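Chapter 7
Learning from Hand-Held Demonstrations

7.1 Introduction
7.2 What a demonstration records
7.3 Two-handed tasks and the division of labour
7.4 The Sornholm drawer study
7.5 Sources of error
7.6 Exercises and further reading

Learning outcomes

After working through this chapter, the reader should be able to:
describe how a hand-held gripper is used to collect training data for a robot arm;
state which quantities must be recovered from a recording before a policy can be trained on it;
judge whether a set of demonstrations covers a task well enough for the claims made about it;
compare success rates obtained under different test conditions.

7.1 Introduction

In Chapter 6 the robot itself was present throughout. An operator moved a leader arm, a follower arm copied the motion, and the joint angles of both were written to disk. The records were exact, but they were slow to gather, and they could be gathered only where the robot happened to stand. The present chapter deals with a different arrangement, in which the operator holds the gripper directly and the arm is left out until the time of testing.

The attraction of the method lies in its economy. A pair of hand-held grippers can be carried to a kitchen, a workshop or a school laboratory and put to use within minutes. The operator feels the contact between finger and object, and tends to work at a natural pace. Against this must be set a loss of information. No joint angles exist to be recorded, and the path of each gripper must be worked out afterwards from its camera and its motion sensors. Much of the chapter is concerned with how well this can be done, and with what follows when it is done badly.

The main case is the drawer study carried out at Sornholm by Tyyne Hämäläinen and Hauke Diekmann. The task concerned small parts kept in plastic drawers. It is a modest task, and was chosen for that reason: drawers are light, they slide and tilt when pulled unevenly, and a clear wall offers a camera very little to hold on to. Small errors in the estimated position of a gripper are therefore quick to show themselves.

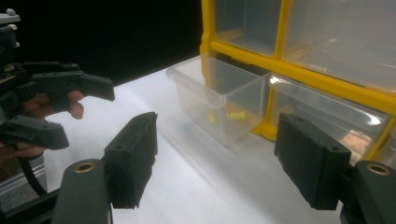
Hämäläinen and Diekmann collected 1,837 demonstrations in all. Of these, 562 were set aside before training, in most cases where the path of one gripper could not be recovered with confidence - a fault that was far more common when both hands were working close together. The effect of this selection is taken up in Section 7.5, where it is argued that discarding difficult recordings may leave a policy with least experience of the very moments at which it is most likely to fail.

The policy trained on the remaining demonstrations was tested at Sornholm and again at Mosbridge, where the lighting and the height of the table were different. Each site ran 110 trials. The Mosbridge trials produced 29 more failures than those at Sornholm, and the authors attribute the greater part of the difference to the wrist cameras. Reflections from the drawer fronts changed with the position of the lamps, and the policy often closed its fingers short of the drawer edge. Readers should note that the same arms and the same fingers were used at both sites. The comparison is less secure than it would be had the order of the trials also been varied.

A later section sets these results beside the method of Huttunen, in which the two hands are recorded separately and joined by a common clock, and the Renley procedure, in which they share a single map of the workspace. The two approaches differ in cost and in the kinds of error they admit.

Some familiarity with rigid body transforms is assumed from Chapter 3. Readers who have not met the idea of a relative pose should revise Section 3.4 before going further, as it is used without comment from Section 7.2 onwards. Material on camera calibration is given in Appendix B and may be left until it is needed.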